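Plarnora Textile Care Bulletin
Jun 12, 2023

Technical note: crocking and dye migration in black garments

Black is the hardest shade to hold in cotton. A deep black needs far more dye than a mid-tone, and whatever fails to bond with the fiber stays on the surface until something removes it. That may be the first few washes, or it may be a pale sofa. The trade calls the rub transfer crocking. It is tested by drawing a white cotton square back and forth across the fabric under a fixed load, then grading the stain on a scale from 1 to 5, with 5 meaning no visible transfer.

Dry and wet grades should be read separately. A black twill may pass comfortably when dry and drop two full grades when damp. Most complaints that reach our desk concern the wet figure, usually after a garment was left in the drum overnight.

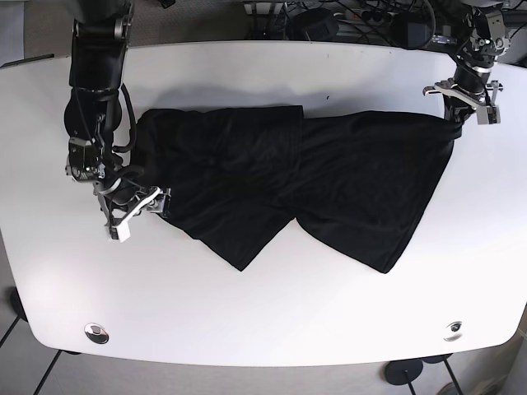 Surface dye should be checked before a new garment joins a mixed load. Moisten a white cloth, press it on an inside seam for a few seconds, and look at the cloth in daylight. Test the waistband facing as well as the leg. The two are often cut from different fabric and dyed in different lots.

For washing, we continue to recommend the following. Turn the garment inside out. Use cool water, 30 °C or below, and a liquid detergent without optical brightener. Keep the load loose enough to tumble freely, and take it out when the cycle ends.
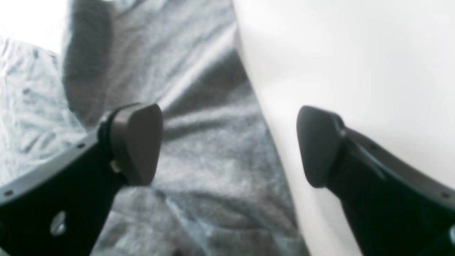 Spin speed matters less than members tend to assume. Rocío Ayala compared high and low spin on the same twill for our September issue and found no difference in crocking grade, although the high-spin samples had sharper crease lines. Those lines wear pale over time and are often mistaken for fading.

Vinegar in the rinse does not fix reactive dyes. Salt does not either. Both suggestions still appear in the Famville care leaflet, and Tegwen Foulkes has written to ask for a correction.
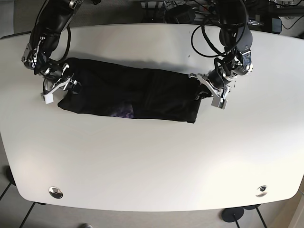

STORAGE AND FOLDING

Fold black trousers along the existing seam and change the fold line every few months. Keep them away from light-colored knits until they have passed the damp cloth test. Avoid plastic covers, which hold moisture against the fabric.

Back copies of the Okonkwo dye tables are available from the office on request.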